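About us

Hello! We're Grirar, a small company that helps other small companies work out what to buy before they buy a robot (and, quite often, what they can leave in the catalogue). I started it after spending far too much of my last employer's money on a machine that was the wrong size for the room. It was a lovely machine, mind you.

We're based in Bernirberg, and most of our customers make, pack or sort things by hand and want to know if an arm could take on a bit of it. So we set up the job on a bench, try it, and cost it properly. Bowls and dishes get used a lot, as an awkward rim will tell you more about a gripper than any brochure.

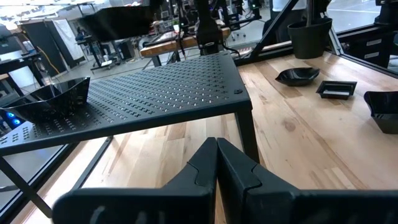 Gripper fingers at the bench, with a raised shelf and faceted black dishes.

The question I get asked most is "how much?", and I do love a straight answer, so our planning pack costs £400. For that you get a visit, a written budget and a list of everything that has to be paid for besides the robot - the table, the frame, the cabling, spare fingers, training, the electrician. On a recent job called Maltora those extras came to £3,309, and the customer had put down nothing for them at all!

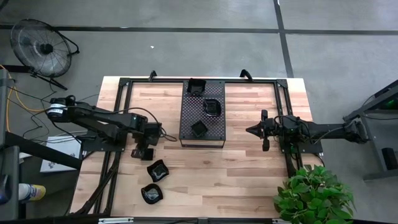

I'm also a big believer in asking whether you need two arms or just the one. Two look marvellous and people always want them, but you'll pay for a second mount and a second set of spares, and somebody has to keep both going. We'll happily price it each way and let you argue it out over lunch.

We don't sell equipment and we don't take commission from anyone who does. Our longest plan, the Long Plan (we're not great at names), looks ahead 10 years and covers repairs and replacement too. If your budget has to be in by August, please get in touch early - spring fills up quickly and I hate turning people away.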